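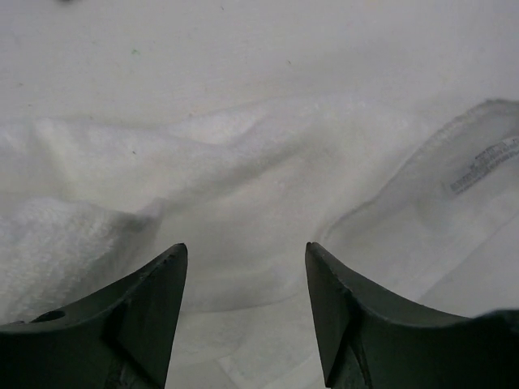 A records request to a local court or town office goes faster when you name the exact document you want. Start with the case number. If you don't have one, search the public index by party name and filing year, and write down every number that comes up, including the closed cases. Clerks in Skustville get plenty of requests that say "everything on the matter," and those go to the bottom of the stack. A folder with no labels is a lot like a pile of white fabric: you can't tell one piece from the next until you pull them apart.

Step 1. Find the right office

Civil and criminal filings are kept by the court clerk. Council minutes, contracts and police logs are kept by the town clerk. The two offices share a lobby but not a mailbox, and a form left at the wrong window can sit for days.

Step 2. Fill out the form

Use Form 124 for court records. Put the case number in the first box and the document titles in the second. Ask for copies by email if you don't need them certified — there is no page charge for files sent that way. Paper copies are billed by the page, and a long civil file can run to 192 pages or more.
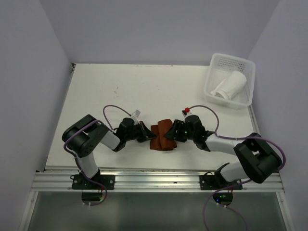
Two robot arms gripping a folded rust-brown cloth.

Step 3. Keep a log

Write down the date you filed, the window or address you used, and the receipt number. A plain notebook works. So does a spreadsheet. I keep mine in Stuvureo, sorted by office, with one line for each request and a column for the reply.

If you filed in February, check whether the holiday closing pushed your due date back.

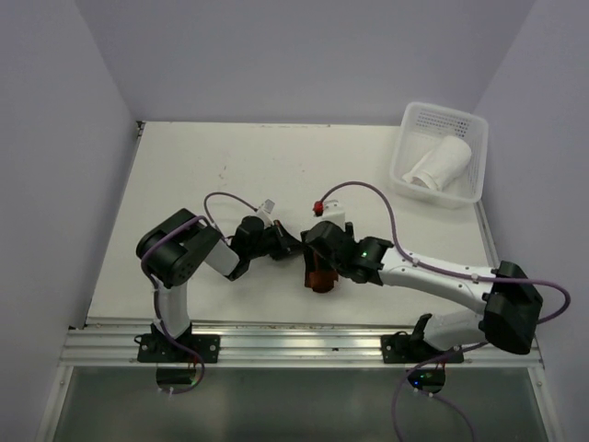
Once the due date passes, send a short written reminder with the receipt number in the subject line. Don't file a second request for the same papers. It gets a new number and starts the clock over.

Step 4. Read the denial

A denial has to list a reason for each document held back. Sealed and juvenile files won't be released. For anything else, ask for a redacted copy in writing before you appeal. The appeal form is at Room 2, Clirbridge Annex, and it must be signed in ink.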